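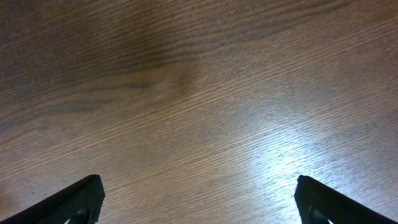

The gripper over the bench top at Hikberg's open day. Both fingers carry a fine dotted texture on their inner faces.

Bare timber, black fingers: an open day at Hikberg

Friday, April 26, 2019

The first thing the visitor sees at Hikberg is a table. The company builds and programs small manipulators for light assembly and packing, and it opened its workshop to customers, suppliers and a few members of the trade press for one day this autumn. The arms are mounted at the rear edge of ordinary work surfaces, at ordinary bench height, and the audience stands on the other side of a painted line.

The program on the day had three parts: a talk on calibration, a demonstration of picking from a cleared surface, and a session on finger pads. The calibration talk ran over, and the pad session was shortened to fit.

Calibration

Hikberg mounts a small camera at the wrist, looking forward and down between the fingers. The advantage is that the view travels with the tool. The disadvantage is that everything in the view changes with the tool, including lighting, scale and focus, and a wrist knocked by a careless sleeve will report positions that are wrong by a constant amount until somebody checks it.

The check is simple. The arm is driven to a known pose over the table and the fingertips are located in the picture. If they have shifted against the stored reference, the mount has moved. With parallel fingers the tips should sit at matching heights on either side, so a twisted mount shows up as one tip riding higher than the other. Hikberg's staff run the check at the start of each shift and after any change of fingers. The routine takes 39 seconds, most of it spent waiting for the arm to settle.

A question from the floor concerned the use of printed targets. Hikberg does use them, for the initial set-up, and then takes them away. The company's view is that a target left on the bench gets scuffed, written on or covered by a clipboard within a week. The fingers are always there.

Timber as a test surface

Most laboratories demonstrate on matte grey or white. Hikberg works on timber for a good part of its testing, and the reason given was commercial. Its customers include two joineries and a furniture finisher, Leris, whose benches are brown, grained and shiny in patches.

Grain is awkward for a vision system. Fine parallel lines look much the same from one part of the board to the next, so software that estimates movement by matching small areas of texture can match the wrong area and report a slide that did not occur. Where the figure bends or closes up into a swirl, the matching improves. The surface shown on the wrist view had both sorts of region: long diagonal lines over most of its area, and a smudgy brown swirl further up the board with the grain flowing around it. The presenter used the swirl as a landmark and spoke of it as such for the rest of the hour.

Glare is the second difficulty. A patch of reflected light lay on the wood near the right finger, close to white at its brightest. In such a patch the ridges of the grain stand out as silver streaks, and a detector trained on clean, flat backgrounds may take the patch for an object. Hikberg's software, named Satti, handles this by comparing views from more than one wrist position. A reflection moves across the board as the camera moves. A part stays put.

The comparison costs time. Satti asks for 7 views before it will declare a surface clear, and the arm has to stop for each. One of the visitors, from a packaging line, thought this far too slow for his purposes. The reply was that the number can be reduced where the lighting is controlled, and that a cheap diffuser over the lamp is usually money better spent than a faster processor.

The picking demonstration

The demonstration followed the sequence used at customer sites. The arm surveyed the bare bench, confirmed that it was clear and withdrew. A member of staff then set down small turned parts, one at a time, in positions suggested by the audience. The arm surveyed again, closed on the part, lifted it and moved it to a tray at the side.

There were 60 attempts across the afternoon and 59 were completed. The exception was a dowel placed parallel to the grain at the far side of the bench. Satti found it, but placed its centre too far along its length, and the fingers closed on the end. The dowel pivoted and dropped. It was put back in the same place and picked correctly on the next attempt, which the staff declined to claim as evidence of anything. The failed attempt was saved for review.

Speed was modest throughout. Hikberg limits the arm when people are standing near it, and no attempt was made to show it at its rated pace. Visitors who wanted cycle times were given a printed sheet and told to treat it as applying to a fenced cell.

Fingers and pads

The fingers fitted for the day were black, with a small repeating texture on the gripping faces. The texture is a compromise. A smooth pad gives more contact area on a polished part but slides if there is dust on it. A coarse one tolerates dust and marks soft timber. Leris had objected in March to faint impressions left on finished drawer knobs, and the finer pattern was adopted after trials on offcuts.

Pads are replaced as a pair. A worn pad facing a new one will pull a part off centre as the fingers close, and the error is easily mistaken for a calibration fault. Hikberg supplies a small gauge for checking wear, and suggests keeping a spare set at the cell in place of a spare set in the storeroom.

Costs and availability

The arm, wrist camera and software are sold together under the name Lernau. The company would not give a list price at the open day, saying that guarding and installation vary too much from one site to the next. Fingers and pads can be ordered separately. Existing customers can have the revised reflection check installed during a normal service visit, and the calibration routine will be included with it.

Workshops wanting a trial are asked to send a piece of their own bench top, or a board with the same finish, along with sample parts. Offcuts should be long enough to clamp at both ends.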